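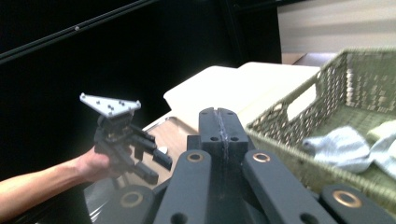 Was the steamer Resta sunk by a mine or by a torpedo?

Most likely a mine. Both explanations were given at the time, and the torpedo story is the one that people in Ferrand still tell, but the position of the wreck and the statements of the men on watch fit a mine much better.

Project report by Teodora Vidmar and Leobardo Nava
Maritime History, second-year group project
Submitted November 5, 2023

1. Background

The Resta was a passenger and cargo steamer owned by the Brorkov Line. She was built before the First World War for the short crossing to Ferrand and kept on that route when war broke out, with a gun fitted at the stern and her upper works painted grey. She was 82 metres long, had one funnel and carried coal, mail, tinned food and whatever passengers had permission to travel. Her regular master was ill in the winter of 1917 and the mate had taken over for three crossings before the last one.

She left harbour on a February evening with 106 people on board. There was no escort. The armed trawler Gidon had gone ahead in the afternoon to look at the channel and was lying off the outer buoy when the Resta came up. The two ships exchanged signals by lamp. A little under an hour later there was an explosion forward on the port side and the Resta began to settle by the head. She carried eight lifeboats. Three were got away before she listed too far for the rest to be lowered.

The Gidon turned back as soon as the explosion was heard and picked up most of the survivors. The remainder reached the shore in the mate's boat the next morning.

2. Sources

We used four kinds of source:

The inquiry transcript, which runs to 113 pages in the typed copy. Two of the appendices are missing.
The log of the Gidon, in a photocopy that is hard to read where the pencil has faded.
Local newspapers from the week of the sinking and from the unveiling of the memorial.
A tape of the ship's cook, recorded by his granddaughter in old age and later written out by the family.

The transcript is the fullest source, but it has a weakness. The witnesses were mainly officers. Only one stoker was called, and he was asked about the state of the watertight doors and nothing else. The cook was not called at all, although he was on deck when the ship was hit.

The newspapers were censored. They give no position and no name for the ship in the first reports, only "a steamer of the Brorkov Line". The torpedo first appears in a letter printed two weeks later, signed by a passenger who had been asleep below at the time.

3. The torpedo account

Three points have been made in favour of a torpedo. The first is that the passenger's letter describes a streak in the water. He does not say that he saw it himself, and we could find no one among the witnesses who did. The lookout on the port side said the sea was dark and choppy and that he had seen nothing before the explosion.

The second is that the gun crew fired two rounds after the ship was hit. This was taken in Ferrand to mean that they had seen a submarine. The gunner told the inquiry that he fired to attract the attention of the Gidon, as the rockets were wet and would not light.

The third is that a submarine had been reported further down the coast that week. This is true as far as the newspapers go, but the report was four days old, and the place named is a long way south of the route.

4. The mine account

The master stated that he had altered course after signalling to the Gidon, in order to pass inside a shoal and save time on the tide. This took the ship out of the part of the channel that the trawler had looked at. The log of the Gidon agrees with him — it notes the change of course and the words "told him, no reply".

We marked the last position given by the master and the one in the trawler's log on a modern chart. They are about 8 cables apart. The wreck lies between them, close to the edge of the shoal. Mines were found in the same water later that spring, according to the harbour master's letter attached to the transcript.

The damage also fits. The second engineer described the deck plates forward being pushed upwards, and the cook says on the tape that "the floor came up to meet me". An explosion beneath the hull seems to us the simplest explanation for both statements.

5. The number saved

The inquiry gives the number of survivors as 79, and the memorial lists 27 names. These agree with the total on board. The newspaper figure is higher, and we think two men from the trawler who were treated for cold ashore were included by mistake.

6. Problems and further work

We spent too long on the newspapers at the start and had to cut a planned section on the lifeboats. Leobardo transcribed the log and Teodora worked through the transcript, and we did the chart together. Some of our readings of the pencil entries may be wrong — the ones we were unsure of are marked with a query in the appendix.

The missing appendices should include the diver's sketch of the hull. If a copy exists it may be with the papers of the Brorkov Line, which were divided when the firm was sold. We wrote to the present holders in the spring and have had a reply saying that the boxes have not yet been listed.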